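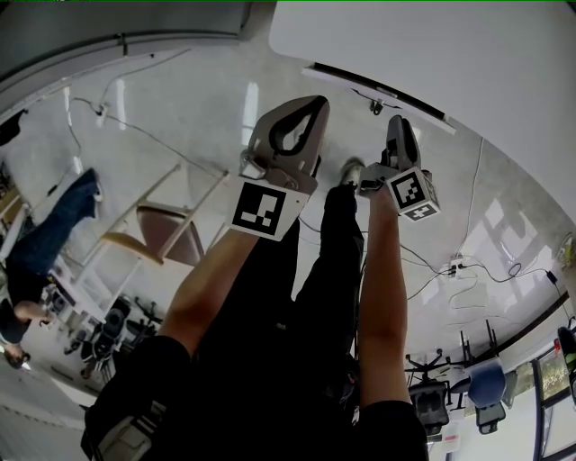
Why Does My Room Get So Hot? A Summer Project on Shade, Fans and Open Windows

Final report, August 6, 2026

I live on the top floor of a brick apartment building in Prirnwood, and by the middle of July my bedroom is miserable. My roommate says to keep the windows open all day. My mom says to keep them shut and pull the curtains. I had to pick a topic for my summer environmental science class anyway, so I figured I'd settle the argument and get a grade for it.

What I wanted to find out

My main question was pretty simple: if you don't have air conditioning, what's the best thing to do with your windows and curtains on a hot day? I also wanted to see if a box fan makes a room cooler or if it just feels that way. I had a guess going in (Mom was right about the curtains, my roommate was right about nighttime), but I tried not to let that mess with how I wrote things down.

How I did it

I used a cheap Zenex indoor thermometer that keeps a record of the high and low, and a second one, same model, hung outside on the north side of the building where the sun doesn't hit it. The inside one sat on my bookshelf, away from the window and away from my desk lamp. I left both of them next to each other on the kitchen counter overnight first to make sure they agreed, and they did, close enough that I quit worrying about it.

I had 4 setups:

Windows open all day, curtains open
Windows open all day, curtains closed
Windows shut and curtains closed during the day, windows open at night
Same as the last one, but with a box fan in the window at night blowing out

I ran the project for 11 days in July. I switched setups each morning before class and went through the list in order, then started over, so the last setup got one less day than the others. I wrote down the inside and outside temperatures when I got up, when I got home in the afternoon, and right before bed. I only counted a day if it was sunny for most of the afternoon, and we had such a dry stretch that I never had to throw one out. Lucky!

What happened

The worst setup was windows open and curtains open, and it wasn't close. On the hottest afternoon of the whole project I came home and the bookshelf thermometer said 100, which was a little higher than it was outside. I checked it twice. My room faces west, so the sun pours straight in from lunch until dinner, and the dark carpet just soaks it up.

Closing the curtains helped more than I expected, even with the windows still open. Mine are nothing special, just the plain white ones that came with the apartment. Shutting the windows too helped again, mostly in the early afternoon, and by dinnertime the difference had shrunk a lot.

The fan was the fun part. Blowing out at night with the kitchen window cracked on the other side of the apartment, it pulled cool air through the whole place, and those were the mornings when my room started out coolest. A cooler start meant a cooler afternoon, though the gap got smaller as the day went on. I also tried sitting in front of the fan in the daytime with everything shut. The thermometer didn't budge. I felt way better, but that's from the air moving over my skin and drying off sweat, and the room itself stayed just as hot.

Problems

Different setups landed on different days, so the weather wasn't the same for each one. I tried to deal with that by comparing inside to outside each time instead of only looking at the inside number, but a humid day and a dry day still aren't the same thing. Also, one room is one room. A friend over in Cemdale has a shady ground floor place and says hers never gets bad with the windows wide open, and I believe her. I forgot one bedtime reading completely and left it blank in the table.

If I did it again I'd borrow a second room just like mine and run two setups on the same day. I'd also like to try something on the outside of the glass, like an awning or even an old bedsheet, to stop the sun before it gets in.

Where I ended up

For a sunny west-facing room with no AC, I'd shut everything in the morning, keep the curtains closed until the sun is down, then open up and run the fan blowing out. I've been doing it ever since the project finished. My roommate still opens the living room windows at noon.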